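Second semester with the Clevard two-arm kit in our robotics club, so time to write the review I promised on the club board. Typing this between classes, sorry for the mess.

Who we are -- after-school club, high school age, mixed levels. Some kids can code, some have never held a hex key. We bought the kit with grant money. $3,728 for the pair of arms, both grippers, the wrist parts and the software license. Shipping was another $183. Not cheap. We looked at the Kozan too, and it was a good bit less, but single arm only and our whole project this year is folding laundry. Hard to do with one hand. Try it.

**Setup**

Box says one afternoon. Took us three meetings. The arms themselves go together fast, the manual is decent, drawings are big and clear. The trouble is the calibration. You have to run it once per arm, then once for both together, and if you stop halfway it forgets everything and you start at joint one. Lost a whole meeting to that. Do it in one sitting, and keep people away from the table while its running.

Also -- the screws for the gripper mounts and the screws for the wrist are almost the same length. Almost. Sort them first.

**Software**

Mostly good. Block mode for beginners, Python for everybody else, and you can switch between them without losing your work (the Kozan demo we tried couldn't). Recording a motion is easy, you move the arms by hand and it saves the path. Playback is smooth at half speed. At full speed it gets jerky near the end of the reach, so we don't use full speed.

Crashes if the laptop goes to sleep. Turn sleep off. I wrote to support in November and got an answer in two days, a real answer, which was nice. Fix is "planned."

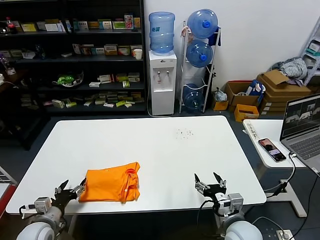
Folding is where we spend most of our time now. The fold routine is split in parts -- find the shirt, grab, first fold, second fold, let go, back off. Each team of kids owns one part. We went with a bright orange T-shirt on a white table top and I'd tell any club to do the same, the contrast helps the software a lot and it helps the kids too when they are staring at gray video panels on the laptop. A gray shirt was hopeless. So was anything with stripes. Wrinkles still throw it off and a sleeve can get left hanging out the side. Teams argue about what counts as folded. We settled on "would your mom accept it."

**Grippers**

Two fingers each, black, simple. Fine on cotton. On thin slippery stuff they close and get nothing, or they get two layers when you wanted one. The fingertip pads wear down quicker than I'd like. We're on our second set. Sirnside sells a softer pad that fits and it grabs better, but it leaves lint on everything. Pick your poison.

Force setting goes from 1 to 10 and only 3 thru 5 are any use for cloth.

**Things I'd change**

- Cables. Too many, too thin, and they hang where knees go. We tie ours back now. Clips should come in the box.
- The emergency stop is a button in the software. I want a real one. We added our own, $24 and a Saturday.
- No carrying case. For that money.
- Manual has nothing on lesson plans. There is a forum, its quiet.

**Does it hold up with kids**

Yes, better than I expected. It has been bumped, stalled, and run into the table top more than once. One wrist motor got noisy and was replaced under warranty, no fuss. The 241 page manual has a troubleshooting part at the back and the older students now go there first before they come to me. Big win.

**The contest**

We're entering the Tredivley student challenge in the household task group. The rule sheet gives you one shirt, one table, no touching once it starts. Right now we get a clean fold on good days and a ball of cloth on bad ones. Lighting matters more than the code some days -- if your room has windows, run at the same hour every time or pull the blinds.

**Score**

4 out of 5. Would buy again, with the cable clips and a real stop button already in the cart. If your club only does pick and place, save your money and get the single arm. If you want kids working on something with two hands, cloth, towels, that kind of thing, this is the one I'd get.

Will update after the contest if I remember.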